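I wasn't going to write about the Dredley game. I had a whole post half done on sharpening, and then I got home from the rink at 11:40 at night, couldn't sleep, and here we are.

If you're new, I follow the Tranura Herons, who play in a league most of you can't find on TV, in a building that seats fewer people than my old high school gym did for graduation. I love this team an unreasonable amount. And right now they are FUN, which I haven't been able to type since I started this blog!

So, the game. Down 2-0 after the first, and it looked like every other October I remember. Slow breakouts, everybody standing still on the power play, and Dredley clogging up the middle the way they always do. Then Coach Zuccaro moved Pantelis Chrysikopoulos from the wing to center between periods, and it was like somebody opened a window. He won his first draw clean, went straight to the net, and got a stick on the rebound. 2-1. Eight minutes later he did pretty much the same thing from the other side, and my section (row F, the loud end) completely lost it.

I've been saying since camp that he's a center. Ask my brother, he's sick of hearing it. Pantelis sees the ice so well that sticking him along the boards is a waste, and he backchecks like he's mad at somebody. He's still not great on his left-side draws and he'll get eaten up by the bigger guys in Makhubela when we go up there, but let him learn! What else is a season like this for?
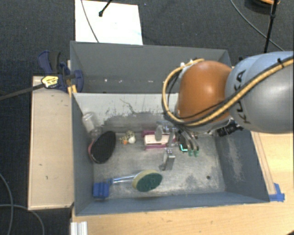

Photo: Tastari Picture Desk

The winner came late in the third and it was ugly, which made it better. Point shot, tipped, off a skate, off the post, in. They looked at it for what felt like a week. I was watching Nazareno Zuccaro on the bench the whole time and he never even glanced up at the board, just kept drawing on his little whiteboard for the next shift. Then the ref pointed to center ice and the whole row was hugging people they'd never met.

A few other things before I forget them:

The second pair on defense is quietly terrific. They don't do anything you'd put in a highlight reel, but the puck goes out of the zone when they're on the ice and it doesn't come back for a while.

The penalty kill still worries me. We sit way too low in the box and leave the point men all day to walk in. Dredley hit a crossbar that would have changed this entire post.

Also the new goalie talks constantly. You can hear him from row F, calling out screens, yelling at his own defensemen, thanking the post -- I mean really thanking it, out loud, with a tap of the stick. I'm sold.

Next up is two at home and then the long bus trip to Makhubela, and I'm driving up for that one if my car agrees to it. Somebody at the rink was talking about 50 points being the playoff line this year. I think it'll take a few more than that, but I did do the math on the back of my parking stub, and I'm keeping the stub.

The sharpening post is still coming. I have strong feelings about hollows and I've already made a chart.

Contact | © Row F Hockey Blog | Back to top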